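Zirora High School Baseball Box Scores

Version 2, July 2, 2020

Summary

A set of plain CSV files with line scores, batting lines and pitching lines for high school baseball games played in the Clustance district. It covers 154 games. The numbers were typed in from paper scorebooks lent by the schools and from box scores printed in the local paper.

The set was put together for people who want to look up old games or work out season totals. It has no play-by-play.

Files

games.csv has one row per game, with the date, home team, away team, final score, innings played and source.

batting.csv has one row per batter per game. Columns are at bats, runs, hits, runs batted in, walks and strikeouts.

pitching.csv has one row per pitcher per game. Innings are written the way a scorebook writes them, so 5.2 means five and two-thirds. Convert them before you add them up.

teams.csv lists school names and the short codes used in the other files. Drukura changed its code between seasons, and both codes are kept.
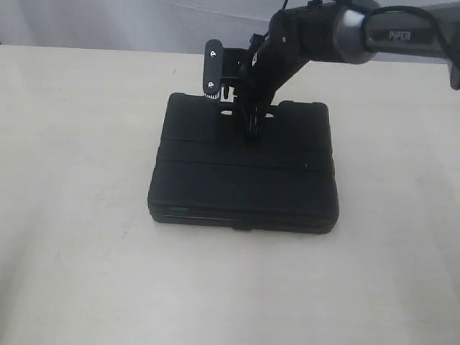 All four files use commas, a header row and UTF-8. Blank cells mean the source did not give a value. A zero means the source gave a zero.

How games are numbered

The game ID is the season year, then the home team code, then the away team code, then a single digit. The digit is 1 unless the teams met more than once at the same park, in which case it goes up in date order. Doubleheaders get separate IDs. A suspended game that was finished later keeps one ID and carries the date it started.

Known problems

Some 39 games have a batting table that does not add up to the final score. In most of them a pinch runner scored and was left out of the printed box. We left the batting lines alone and set the flag column in games.csv to 1.

Earned runs are missing for most Pellegrini home games. Their book recorded only runs.

Player names are given as a last name and first initial. Brothers on the same team with the same initial are told apart by jersey number where we had it.

Preseason games from February are not included. A few coaches kept them in the same book as the regular season, so please report any that slipped through. 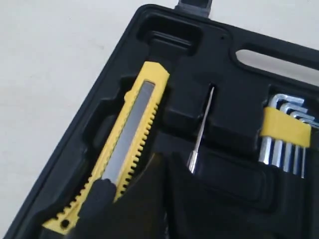 Games called early under the run rule are marked in the innings column with the actual number played. Forfeits are listed in games.csv with no rows in the other files.

Changes since version 1

Added the pitching file. Fixed swapped home and away teams in the Drukura tournament games. Changed dates to year-month-day. Removed the attendance column, which was nearly always blank.

Corrections

Open an issue with the game ID, the value in the file and the value you think is right. A scan or clear photo of the scorebook page helps. If the book and the newspaper disagree, we use the book and put the newspaper figure in the notes column.

License

Free to use and share with credit to the Zirora box score project. Please name the version you used.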